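Kedell Hand Tool, Set-up Guide
Section 6: Recording a folding task by hand

Before you start, finish the calibration in Section 2. Clear only the part of the table where the cloth will move.

1. Hold the tool with the fingertips pointing away from you and press the record key. Wait for the second beep.
2. Open the fingers fully and bring them down over one fold of the cloth.
3. Close the fingers slowly until the two tips press the fold between them. Keep this grip while you count to two.

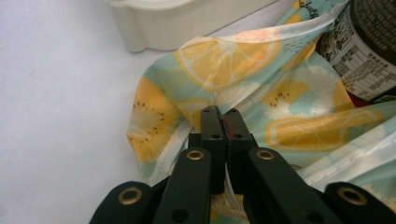

Begum asks whether the cloth must lie in the same position each time. It must not. Please change the position before every recording, otherwise the robot learns only one place.

4. Lift the fold, carry it to the other side and open the fingers.
5. Press the record key again. If error 1025 is shown, the recording was not saved and you must repeat from step 1.

Note: Make at least seven good recordings before you send them to the Warkum station.

Caution: Do not pull strongly when the fingers are closed. Thin fabric can tear, and the finger joints can be bent.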